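The last stop on our Thursday tour of Moltari was the room everyone had been asking about since the coffee. Zuweira Bonsu runs the teaching bench, where the arms learn kitchen work from people steering them by remote control. She wants 200 good cuts before she lets one try alone. 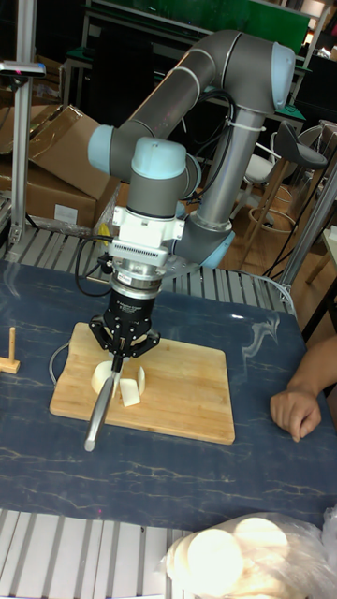
Knife skills at the Moltari teaching bench.

I was offered a turn at the controls and moved the blade 7 inches in the wrong direction. Angus Dalgleish, who had driven two hours to be there, did worse - I mention this only for balance. Bonsu saved neither attempt. The bus back to Drirnitport left at four.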